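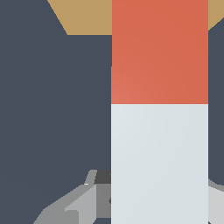 [bravis-users] Perception / Sim cameras

Subject: Re: wrist cam segmentation splits one block into two
From: Leonora Umali
To: bravis-users
Date: July 18, 2023

Sunil, got your scene file running this morning, sorry for the wait. Replies inline, typing fast, leaving for the airport at noon.

Sunil Mondal wrote:
> Hi all, new to the list. We moved our pick and place scenes over
> from Plotdale to Bravis in February and mostly it has been fine.
> Problem now is with the stock segmenter on the wrist camera. With a
> block that is one color top to bottom I get one mask. With the two
> color block (orange-red on top, light gray below) I get two masks, and
> the grasp planner treats them as two objects stacked up.

Yep, same thing on my machine. Attached view is from my run, fingers either side of the gray part, color seam dead level across the block. Very clean edge. The stock segmenter is going to cut there every time, it is mostly a color segmenter with a bit of depth mixed in at the end. The depth weight defaults to something tiny. Look for depth_mix in the perception config, I set it to 7 and the two masks merged on your scene.

Don't go a lot higher. At 10 the block started merging with the fingers once they got close, and then the planner thinks the gripper is part of the object and refuses to move. Took me a while to work out what it was complaining about.

> The planner then picks the lower mask and puts the grasp center at the
> middle of the gray half. Is that a planner bug?

No, planner is doing what it's told. It gets two objects, you asked for "lowest reachable", it picks the gray one. Merge the masks and the center moves up close to the seam. If you really want a low grasp keep the center where it is and set an offset by hand, don't rely on the split to do it for you.

> Also the gray half has almost the same color as parts of the gripper.
> Sometimes the mask leaks onto the left finger.

This one is a real issue. Light gray block, light gray facets on the finger, flat lighting, no shadows to speak of, so there's not much for it to work with. Two ways round it:

- turn on the self filter (robot_mask: true). It projects the gripper model into the camera and blanks those pixels before segmentation runs. Should be on by default imo
- or recolor the gripper in the scene file. Fine for debugging, bad idea if you're going to train anything on the output

With the self filter check your camera extrinsics first. Mine were off by 2 pixels and I got a thin sliver of finger left over along the edge of the block, which the tracker then happily followed for the rest of the run. Grr.

> One more. Along the left side of the orange part the outline has a
> tiny jog, like the edge shifts over slightly. Is the mesh broken?

I see it too, bit above the middle of the orange section. Don't know. My guess is rendering and not the mesh, becuase when I dumped the vertices that edge was straight. Could be the antialiasing setting, could be how the two parts are joined. Haven't chased it. It doesn't matter for grasping but if you're fitting lines to the outline for pose, it'll bias you a hair. Use the depth edges for that instead.

> Last thing, the Anozie plugin gives me a timeout on every second
> frame when I log masks.

Known. It writes masks out uncompressed and blocks the control loop while it does. Log to a ring buffer, flush after the episode. I ran 2,224 frames that way last night with no timeouts. Patch is in my branch, fondthorpe-logging, not merged yet, needs someone with a Windows box to try it.

What I'd try, in order: self filter on, depth_mix to 7, rerun with the same seed, then send me the planner log if it still picks low. Not the whole log pls, just from the first "candidate" line down.

Also which version are you on? The config keys got renamed at some point and the old names are silently ignored, so if depth_mix does nothing for you that's probaly why. Old name was depth_weight.

Back online tomorrow night.

Leonora

--
bravis-users mailing list
Reply goes to the whole list. To unsubscribe, send a blank message with "unsubscribe" in the subject.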